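Table centres for a long lunch, done the night before

Quick one. Got asked three times this month how I do the low table centres, so typing it up between jobs. Makes one, about right for a table of six. Double everything for a long trestle.

What you need

One shallow bowl, watertight. Chicken wire, a bit bigger than the bowl. Pot tape. Sharp snips, not kitchen scissors. Flower food. Stems: five or six roses, a handful of smaller stuff (spray roses, waxflower, whatever's in), and more greenery than you think. I use eucalyptus and pittosporum mostly.

Budget wise, the last job was 12 tables and came in at £301 for flowers, wholesale. Bowls were another £80 from Gadgate, seconds, tiny chips on the underside. Fine.

Conditioning first

Don't skip this. Strip any leaf that would sit under water. Cut 2cm off each stem at a slant, straight into a clean bucket, deep water, somewhere cool. Four hours minimum, overnight if you can. Roses that look floppy at the neck: wrap the heads in paper and stand them up to the neck in water. Most come back. Some don't, buy spares.

Wire

Scrunch the chicken wire into a loose ball, not tight, you want two or three layers of holes. Push into bowl. Tape a cross over the top, ends stuck down on a DRY rim. Tape wont hold on a wet one. Then fill with water to a finger below the edge. 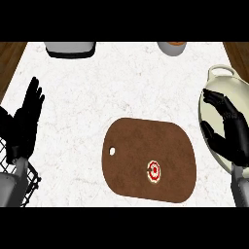 Greens next. Work round the rim, stems going in almost sideways so they spill over and hide the tape. Then a few shorter bits in the middle. Turn the bowl as you go. Keep it all under 30cm high or guests can't see each other, and they will move it onto the floor (Nathalie Grewal's party last August, every single one under the table by pudding).

Big flowers now. Place the roses at different heights, a couple tucked right down low. Odd numbers look easier on the eye. Avoid putting the best one dead centre, you get a bullseye.

Fill in with the small stuff. Stop before you think it's finished. Look at it sitting down, at chair height, thats how people will see it.

Overnight

Top up the water. Coolest room you've got, no radiator, well away from the fruit bowl. Light mist on the greens, leave the rose petals alone or they spot.

Moving them

Pour out half the water before they go in the car. Refill at the venue, take a jug. Crates with rolled towels between the bowls. Mizanur Chowdhury showed me the towel thing, much better than newspaper.

On the day

Pull any tired petals off the outside of the roses. Wipe the bowl, check for leaks before it goes on linen. Done.

Instructions for the taller ones when I get a minute.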